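How Do Wet Clothes Get Dry?

When clothes come out of the washing machine they are still damp. The machine spins very fast at the end of a wash and throws out most of the water, but some stays behind in the cloth. If you weigh a dry towel and then weigh it again after washing, you can see how much. Ours was 388 grams heavier.

That water has to go somewhere. It goes into the air. Water is made of tiny bits called molecules, and they are always moving. The ones at the surface of the cloth break away and float off as a gas called water vapour. This is called evaporation. You can't see it happening.

Three things help it along: warm air, moving air and space. A sock rolled up in a ball dries slowly. The same sock hung up by its toe has air on every side.

Large things, such as sheets and shirts, can go over a line or a rail. Small things are more trouble. Socks, pants and flannels slide off, or take up a whole line on their own. For these, many people use a drying hanger with clips. It has a hook at the top, and the clips hang down below, so lots of little things can dry in a small space.
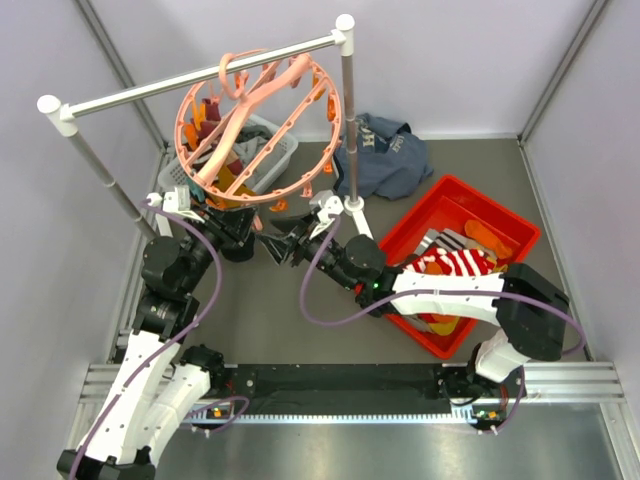
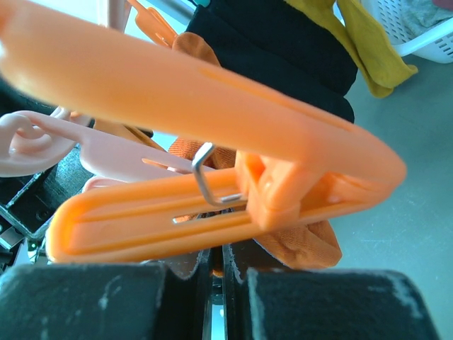

Why do clothes dry faster on a windy day?
As water leaves the cloth, the air next to it fills up with water vapour. Damp air can't take in much more. Wind pushes the damp air away and brings drier air in its place, so the water can keep leaving. A breeze helps even when the day is cold.

Indoors there is no wind, so leave a gap between one thing and the next. Opening a window lets the damp air out. If it stays in, you may find drops of water on the glass. That is the water vapour turning back into liquid, and it is called condensation.

Try it yourself

You will need two socks from the same pair, a bowl of water and a clip or peg.

Wet both socks and squeeze them out over the bowl. Hang one up with the clip. Fold the other into a tight ball and leave it on a plate in the same room. Feel them both after 6 hours. Write down which is drier, then unroll the ball and feel the middle.

You can do the test again in October, when the air is often damper, and see if the socks take longer.

Words to know
Evaporation: when a liquid turns into a gas.
Condensation: when a gas turns back into a liquid.
Water vapour: water in the form of a gas.

Written by Walter Castaño
Last updated 7 April 2022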